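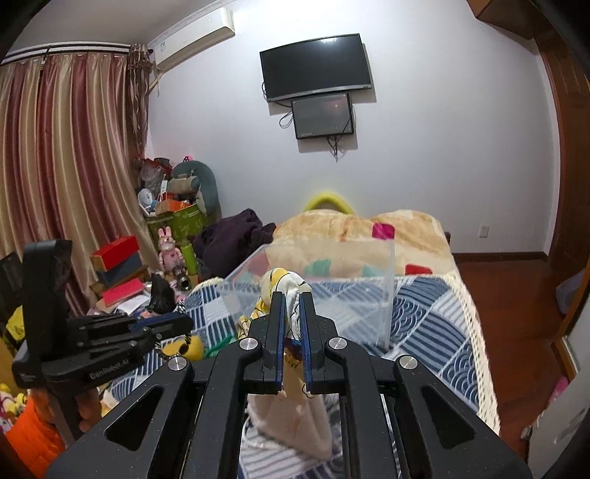
**Skiltard 컵 Jekwood전, 세이프티카 때 피트 닫은 거 다들 어떻게 보셨어요?**

**언덕위스탠드**

토요일에 Jekwood 다녀왔습니다. 목이 아직도 쉬어 있어서 말로는 못 하고 글로 풀어요 ㅋㅋ

제가 Pradham 팬인 건 여기 오래 계신 분들은 다 아실 테니 감안하고 읽어주세요. 중계로 보신 분들은 어떻게 느끼셨는지 모르겠는데, 현장에서는 세이프티카 나온 순간부터 분위기가 좀 이상했습니다. 전광판에 세이프티카 표시가 먼저 뜨고, 피트 입구 적색등은 한참 있다가 켜졌거든요. 제가 앉은 데가 마지막 코너 바깥쪽 언덕이라 입구가 바로 보입니다. 그 사이에 선두권에서 두 대가 들어갔고 Pradham 두 대는 이미 입구를 지나친 뒤였어요. 다음 바퀴에 돌아오니까 닫혀 있고요.

결국 의무 정차 60초를 그린에서 고스란히 까먹었고, 먼저 들어간 차들은 거의 공짜로 해결했죠. 300km짜리 레이스에서 이게 말이 되나 싶습니다. 예선 잘하고 초반 페이스 좋았던 게 신호등 하나로 다 날아간 느낌이에요.

규정이 원래 이런 건지, 아니면 운영 실수인지 아시는 분 계신가요?

---

**4단에서멈춤**

규정은 원래 그렇습니다. 세이프티카 발령되면 피트 레인은 "레이스 디렉터의 지시로" 닫는다고 되어 있지 동시에 닫는다는 말은 없어요. 작년 개정판에서 문구가 바뀌었고 그때도 여기서 한 번 싸웠던 걸로 기억합니다.

그리고 Pradham은 그 전에 들어갈 기회가 충분히 있었어요. 창이 열린 지 꽤 됐는데 앞차 뒤에 붙어서 계속 버텼잖아요. 오래 끌면 세이프티카 위험을 지는 거고, 그걸 알고 한 선택이면 결과도 같이 가져가야죠.

---

**언덕위스탠드**

> 창이 열린 지 꽤 됐는데 앞차 뒤에 붙어서 계속 버텼잖아요

음 그 부분은 인정. 저도 옆자리 분이랑 왜 안 들어오냐고 계속 떠들고 있었어요. 근데 위험을 지는 거랑, 표시가 뜨고 나서 몇 대만 들어갈 수 있게 되는 거랑은 다르지 않나요? 표시 뜬 시점에 어디 있었느냐로 갈리는 거면 그냥 제비뽑기인데...

---

**브레이크먼지**

제비뽑기 맞습니다. 그리고 그게 싫으면 의무 정차를 없애야 돼요. 정차 횟수랑 시간을 정해놓는 순간 세이프티카가 곧 할인 쿠폰이 되는 구조라서 입구를 언제 닫든 누군가는 손해 봅니다.

저는 오히려 닫는 게 문제라고 보는 쪽이에요. 그냥 열어두세요. 다 같이 들어가면 다 같이 이득 보고 끝이잖아요.

---

**오피셜조끼**

열어두자는 분들은 Jekwood 피트 레인을 한번 걸어보셨으면 좋겠어요. 저 몇 시즌 동안 코스 쪽에서 깃발 들었고 피트 쪽에도 서봤는데, 거기 진짜 좁습니다. 다 같이 들어오면 더블 스택에 출구 합류까지 엉켜요. 차 한 대 빠져나올 때 옆 박스 크루가 벽에 붙어야 하는 구간도 있고요.

적색등이 늦은 건 저도 중계 돌려보고 알았는데, 관제에서 닫으라고 말하는 거랑 실제 등이 바뀌는 거 사이에 무전이 한 번 더 들어갑니다. 관제가 직접 누르는 서킷도 있는데 여기는 아직 아니에요. 예전부터 바꾸자는 얘기는 나왔는데 예산 얘기만 하다 흐지부지됐고요.

그러니까 누가 누구를 봐줬다 이런 얘기는 안 나왔으면 합니다. 다른 게시판은 벌써 난리던데.

---

**언덕위스탠드**

아 그런 구조였군요. 봐줬다고 생각한 건 아니에요! 혹시 그렇게 읽혔으면 죄송합니다. 무전이 한 번 더 들어가는 거면 그 시간만큼은 늘 복불복이라는 얘기네요... 더 우울해졌다

---

**순정오너**

질문 하나만요. 올해부터 보기 시작해서 잘 모르는데, 의무 정차 때 급유도 하는 건가요? 타이어만 바꾸는데 왜 그렇게 오래 서 있는지 궁금했어요. 중계에서 다들 멀뚱멀뚱 서 있길래 고장 난 줄 ㅠㅠ

---

**4단에서멈춤**

@순정오너 급유 없습니다. 입구 라인부터 출구 라인까지 최소 60초로 묶어놓은 거예요. 큰 팀이 크루 훈련이랑 장비에 돈 쏟아붓는 걸 막자는 취지고요. 그래서 타이어 다 갈고도 시간이 남아서 멀뚱멀뚱 서 있는 게 정상입니다 ㅋㅋ 초시계 든 사람이 손 내릴 때까지 기다리는 거예요.

빨리 나가면 드라이브스루 받습니다. 개막전에서 그걸로 포디움 날린 팀 있었죠.

---

**순정오너**

오 감사합니다! 그럼 타이어 교체를 천천히 해도 되는 거네요? 뭔가 김빠지기도 하고...

---

**코너탈출**

김빠지는 거 맞음. 나는 이 규정 처음부터 반대였음. 피트워크도 레이스인데 그걸 왜 평준화함? 차도 550kg으로 다 맞춰놓고 엔진도 198마력으로 묶어놓고 타이어도 Wendt 한 종류에 피트까지 똑같으면 남는 게 뭐임

---

**브레이크먼지**

드라이버가 남죠. 원래 그거 보려고 만든 시리즈잖아요.

---

**코너탈출**

드라이버가 남는데 순위는 신호등이 정했네요 ㅎㅎ

---

**브레이크먼지**

...그건 할 말이 없네.

---

**가변저항**

저는 좀 다른 얘기인데, Pradham이 늦게 들어가려던 이유가 타이어였다고 생각합니다. 올해 Wendt 하드가 첫 몇 랩 동안 온도가 너무 안 올라와요. 나가자마자 뒤차들한테 먹히는 걸 앞 라운드에서 호되게 당했으니까 최대한 오래 끌고 뒤쪽에 간격을 만든 다음 들어가려고 했겠죠. 온보드 보시면 아시겠지만 세이프티카 나오기 전 랩까지 프런트가 멀쩡했어요. 스티어링 보정이 거의 없습니다.

그래서 전략이 틀렸다고 하는 건 결과론 같아요. 세이프티카 안 나왔으면 다들 영리했다고 했을 겁니다.

---

**4단에서멈춤**

> 결과론 같아요

Jekwood에서 세이프티카 안 나온 해가 몇 번이나 있었다고 이게 결과론인가요. 헤어핀 앞 배수로 쪽에 자갈이 그렇게 얕게 깔려 있는데. 차가 빠지면 혼자서는 못 나오고 트랙터가 들어가야 되고, 트랙터가 들어가면 무조건 세이프티카입니다. 매년 보는 그림이에요. 나오는 걸 전제로 짜야죠.

게다가 두 대를 똑같은 전략으로 간 게 제일 이해가 안 돼요. 한 대는 창 열리자마자 넣었어야죠. 그럼 최소한 한 대는 살았는데.

---

**가변저항**

두 대 다 같은 전략으로 간 건 저도 의문입니다. 그건 동의. 근데 먼저 들어갈 쪽을 누가 고르겠어요? 둘이 챔피언십 포인트가 붙어 있는 상황인데 한쪽한테 트래픽 뚫고 나가라고 하면 그 안에서 또 전쟁 나죠.

---

**4단에서멈춤**

그걸 정하라고 피트월에 사람이 앉아 있는 겁니다;

---

**언덕위스탠드**

아 싸우지 마세요 두 분 ㅋㅋㅋ 팬 입장에서는 두 분 말 다 아파요

저 하나 더 궁금한 게, 재출발 때도 좀 이상하지 않았어요? 선두가 최종 코너 들어오기도 전에 가속했다가 한 번 줄였다가 다시 가속했거든요. 뒤에서 아코디언처럼 밀려서 제 앞에서 브레이크 잠그는 차도 있었어요. 연기가 언덕까지 올라오던데.

---

**오피셜조끼**

재출발은 선두가 페이스를 정하는 게 맞는데, 세이프티카 등 꺼진 뒤에는 급가속 급감속 금지 조항이 있어요. 조사 대상으로 올라갔다가 추가 조치 없음으로 끝난 걸로 압니다. 텔레메트리까지 봤을 거예요. 저라면 경고 정도는 줬을 것 같긴 한데 제 의견입니다.

---

**코너탈출**

추가 조치 없음 ㅋㅋ 이 시리즈 공식 구호로 씁시다

---

**언덕버거러버**

저도 거기 있었어요!! 언덕 쪽이면 혹시 매점 줄 옆이었나요? 저는 하필 세이프티카 나올 때 햄버거 줄에 서 있었는데 함성만 들리고 뭔지를 몰라서 뒤에 분한테 물어보고... 줄은 줄대로 안 줄고... 돌아왔더니 순위가 다 뒤집혀 있어서 잠깐 다른 경기인 줄 알았어요. 근데 올해 버거는 작년보다 나아졌습니다. 양파를 구워주더라고요.

주차장은 여전히 최악이고요. 끝나고 나오는 데 레이스보다 오래 걸린 것 같아요.

---

**언덕위스탠드**

헐 저 매점 위쪽이었어요 ㅋㅋ 빨간 우산 들고 있었는데. 주차장은 동쪽 게이트 쪽에 대시면 좀 낫습니다. 좀 걸어야 되는데 나올 때는 훨씬 빨라요.

---

**브레이크먼지**

다시 규정 얘기로 돌아가서, 저는 차라리 세이프티카 중에 한 정차는 의무 정차로 안 쳐주는 게 깔끔하다고 봅니다. 입구는 열어두되 들어가도 60초를 채운 걸로 인정 안 해주는 거죠. 그러면 펑크 난 차나 손상된 차만 들어가니까 오피셜조끼님이 말한 혼잡도 줄고, 신호등 타이밍도 상관없어지고요.

---

**오피셜조끼**

그건 괜찮네요. 다만 기준 시점을 또 정해야 해요. 라인 밟은 순간에 세이프티카가 이미 발령이었는지 아닌지. 결국 어딘가에는 선을 그어야 하고 그 선에 걸리는 차는 또 나옵니다. 지금보다는 낫겠지만요. 최소한 계측 데이터로 판정이 되니까.

---

**가변저항**

저도 이 안에 한 표. 반대로 발령 직전에 들어간 차는 여전히 이득 아닌가 싶은데, 그건 진짜 운이니까 받아들일 수 있을 것 같아요.

---

**코너탈출**

난 여전히 의무 정차 폐지. 근데 둘 중에 고르라면 저거

---

**4단에서멈춤**

저는 반대요. 인정을 안 해주면 창 마감 직전에 세이프티카가 길어졌을 때 답이 없습니다. 남은 차들이 마감까지 그린을 한 번도 못 밟으면 어떡해요? 전부 페널티 줄 건가요? 창을 연장한다고 치면 그 연장 조항 가지고 또 스레드 하나 생깁니다. 지금 규정에서 적색등만 관제 직결로 바꾸면 될 일을 너무 크게 만드는 것 같아요.

---

**브레이크먼지**

음 마감 직전은 생각 못 했네요. 세이프티카 랩 수만큼 뒤로 미루면 되지 않나? 복잡해지긴 하는데

---

**순정오너**

초보가 보기엔 지금도 충분히 복잡해요 ㅠㅠ 그래도 글 읽고 나니까 다시보기 한 번 더 보고 싶어졌어요. 적색등 언제 켜지는지 중계에도 나오나요?

---

**가변저항**

@순정오너 본 중계에는 안 나오고 선두권 온보드 중에 피트 입구 앞을 지나가는 컷에서 보입니다. 화면 왼쪽 위예요. 첫 번째 지날 때는 꺼져 있고 그다음 바퀴에는 켜져 있어요.

---

**언덕위스탠드**

방금 온보드 찾아서 봤는데 진짜 딱 보이네요. 또 속 터져서 껐습니다. 다음 라운드는 비 예보던데 Pradham 웨트 페이스 아시는 분?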